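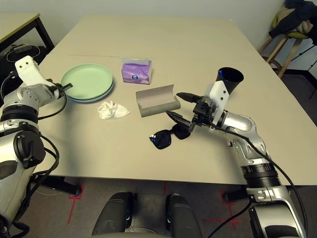 Uster, July 8, 2025

How to clear a shared table and keep it clear

A table that several people use fills up with small things. A plate stays after lunch, a used tissue lands next to it, and somebody puts down a pair of sunglasses. None of it takes long to put away, but it goes faster if you do it in a set order.

You will need a soft cloth, a second cloth for the tabletop, a little dish soap and a trash can within reach.

Start with the trash. Used tissues go first, before you touch anything else. If there is a plate on the table, put the crumpled tissues on it and carry the whole thing away in one trip. Pushing them to the side only means picking them up again later.

Next, the plates. Stack them by size and scrape off any crumbs before stacking. Two plates of nearly the same size can stick together if the lower one is damp, so dry them before they go back in the cupboard.

Then the glasses. Open the case before you pick them up. Hold the sunglasses by the frame, breathe on the lenses and wipe them with the soft cloth – a paper tissue can leave lint and may scratch a coated lens. Fold the left arm first, then the right, and lay them in the case with the lenses facing up. Close the lid. If you find a case with nothing in it, leave it open next to the glasses until you have both in hand. Ankit Mathur once mailed an empty case to Gostlow and had to send the sunglasses after it.

Give the tissue box a fixed place. Toward the back of the table and near the middle works well, where people on both sides can reach it. A soft pack tips over when it is nearly empty, so replace it when it starts to lean.

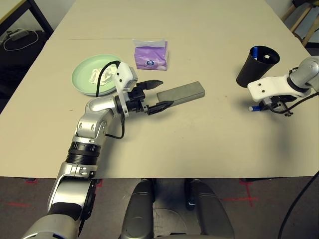 Pens and markers come after that. They should all live in one cup, and the cup should be heavy enough to stay upright. If yours falls over a lot, put a few coins or a flat stone in the bottom. Test each marker on scrap paper before it goes back in and throw out the dry ones.

Anything left over goes in one pile at the end of the table. Ask once whose it is. In our office Pushpa Sisodia keeps a box on the shelf for things no one claims, and she empties it every January.

Now wipe the top. Use a damp cloth and a drop of soap, and work from the back edge toward you. If your table is made of two sections pushed together, go along the seam separately with a corner of the cloth wrapped over your fingertip. Crumbs collect there and a flat wipe goes right over them. Light scuffs on a pale top often come off with a little baking soda on the damp cloth, but try a small spot first. Dry the surface before you put the tissue box and the cup back.

Do the whole thing at the end of each day and there will be very little to carry.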